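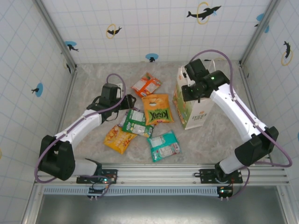 Page last changed: 1/19/20

Is It Really the Best View in the Valley?

If you have ever been on a family trip, you have seen the signs. "Best view in the valley!" "Oldest bridge for miles!" "World-famous cave!" They are painted in big cheerful letters, and they usually have an arrow pointing toward a parking lot.

Should you believe them? Sometimes. But it helps to ask a few questions first, even if the grown-ups in the front seat have already turned on the blinker.

Who decided?

Think about the words "best view." To find the best one, a person would have to climb every hill, look at every view, and choose a winner. Then a lot of other people would have to agree. Usually the sign was put up by the people who own the hill, or the people who sell tickets to go up it. They may love their view very much. They also want you to stop.

The town of Nenard and the town of Curnard sit on two sides of the same river. Both of them have a lookout, and both lookouts have a sign that says "Best View in the Valley." From the Nenard lookout you see Curnard. From the Curnard lookout you see Nenard. They can't both be right, and there may be a third hill with no sign at all that beats the two of them.

"Best" is an opinion. You can't measure it with a ruler. When you see it on a sign, read it as "we like this and we hope you will too."

What about "oldest" and "highest"?

These words are different. You can check them. A tower has a certain height, and a bridge was built in a certain year, even if that year is hard to find out.

So look at the small words that come after the big one. Kaufmann Tower calls itself "the highest wooden lookout tower on the river trail." That is a lot of small words. Take away "wooden" and a metal tower might be higher. Take away "on the river trail" and there could be a higher one in the next valley. The sign may be perfectly true. It is just true about a very small group of towers. How many wooden lookout towers are there on the river trail? The answer is 2.

Try it yourself. You might be the tallest person in your family who was born in July and likes olives. Would you put that on a sign?

What does "world-famous" mean?

Not much. No one gives out a license for being world-famous. Anyone can write it. Kuston Cave has said "world-famous" on its leaflet for years, and plenty of people who live one town away have never been inside.

It is still a good cave. It is cool in summer and there is a long echo in the last room. It just isn't famous all over the world, and the leaflet would be more useful if it told you to bring a sweater.

Why do the pictures look so good?

The pictures in a travel leaflet are real pictures most of the time. But somebody chose them. A photographer might take hundreds and use one. It will be the one with the blue sky, the clean boats, and no line for the restroom. If a waterfall is strong in spring and only a trickle in July, guess which one goes on the cover.

That isn't quite lying. It does leave things out, and if you go in July, the part they left out is the part you get.

"Only minutes away"

This is a sneaky one. Every place is minutes away if you use enough minutes. The Nenard lookout is "only minutes from the station." It is 16 minutes if you walk fast, and the path goes uphill the whole way. With a small brother or sister, plan on a lot more than that.

A good leaflet gives you a number, and tells you if it means walking or driving. If there is no number, wonder why.

Questions to ask before you go

Who wrote this?
Do they sell the tickets?
Is this word something you can measure, or is it an opinion?
What small words come after the big word?
What time of year was the picture taken?
How many minutes, and is it on foot?

You can ask at the visitor center too. The people behind the desk often know exactly what a place is like on a rainy afternoon. Try asking them where they take their own visitors. If they think for a while and then name somewhere that isn't on the rack of leaflets, write it down.

Does this spoil the fun?

Some people think so. They say it is grumpy to pick at a friendly sign. But you can doubt the sign and still enjoy the hill. Go up to both lookouts if you have time, and take a snack. Then decide which view you like better, and see if the rest of your family agrees — mine never has.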